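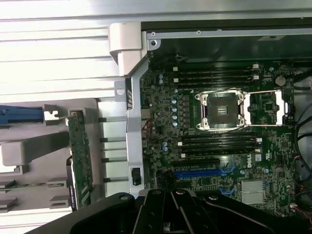
Chapter 2
Putting a Kit Through Its Paces: the Zirkurau Disassembly Cell

What you will meet in this chapter
How a ready-made robot kit is put together and what each part of it does
Why a desktop computer is such a good test piece
What to look for when a supplier lets you try before you buy
Key words: end effector, fixture, wrist camera, fixed camera, cycle, presentation

2.1 A computer is a wonderful puzzle

Take the side panel off an old desktop machine and have a proper look inside. There are levers and latches, sockets that want a part lowered in dead straight, thin wires that get in the way of everything, and long rows of slots with a clip waiting at the end. A person with a bit of practice can find their way around it in minutes. For a robot, it is one of the best workouts there is!

Chapter 1 dealt with robots that do the same simple thing all day — lifting boxes, loading trays, stacking. Now we move on to work where the robot has to be gentle and exact at the same time. Memory modules need a firm, even push. A processor needs hardly any push at all, and it has to go in the right way round. Both jobs happen on the same board, a short reach apart, and that is what makes the comparison so interesting.

We have built the chapter on one product, the Zirkurau cell, sold as a kit by Bondolden. You don't need to own one to follow along. Most of what we say applies to any small arm with a two-finger gripper, and the questions at the end of section 2.4 can be put to any supplier.

2.2 What comes in the kit

The kit is sold in two versions. The smaller one, Zirkurau 1000, has the arm, the gripper and a single camera at the wrist. The larger one, Zirkurau 3000, adds a fixed camera that watches the whole bench, and a set of drawings for printed fixtures. The software, called Jastik, is the same in both.

It is the fixtures that won us over. A fixture is simply a holder that keeps a part in a known place, and it is easy to think of it as the dull bit of the kit. Try working without one, though. A memory module lying flat on a bench is miserable to pick up, as anyone with short fingernails will tell you. Stand it on edge in a slot and the gripper can close on it cleanly from above. Engineers call this presentation, and good presentation can save you weeks of clever programming. 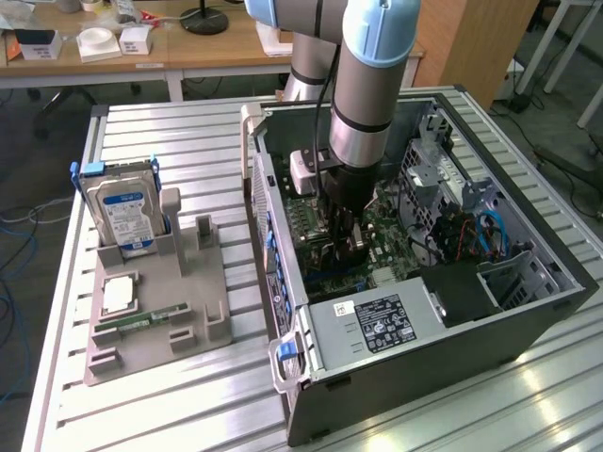
Figure 2.1 The arm at work over an open desktop computer. The grey fixture beside the case holds a hard drive in its blue caddy, a processor and a memory module.

Look at how different those parts are in shape. The drive is held upright, the processor sits in a square recess and the module has a long slot to itself. One gripper has to cope with the lot, and with narrow fingers it needs space on either side of whatever it picks up. When you draw your own fixture in Project 2, leave that space first and add the posts and walls afterwards.

2.3 Two views are better than one

The picture that opens the chapter comes from the wrist camera. It gives a lovely close look at the empty processor socket, with a bank of four memory slots on either side of it, and you can see the gripper fingers too. That last point matters a great deal. With the fingers and the target in the same view, the software can work out how far one is from the other.

A wrist camera has its limits. It travels with the arm, and the gripper hides part of what lies beneath. In the opening picture one of the lower expansion slots is partly lost behind it. The fixed camera fills in the wider story: where the case lies, where the arm is, which parts are in the fixture.

Try this: cover one eye and thread a needle. Then do it again with both eyes open, and write down what changed.

2.4 Our verdict so far

We like this kit a lot. Jastik is friendly to beginners, and the lesson files were given a thorough tidy-up in November. The weak spot is the printed handbook, which runs to 13 short sections and rushes through camera set-up in a single page. Allow a whole lesson for that step.

Questions to put to any supplier
Can we bring our own test piece to the trial?
Are the fixture drawings ours to change?
How is the gripping force set, and who can set it?
What happens when the robot misses a part?

The next section follows one full cycle, from the first look at the fixture to the moment the fingers let go.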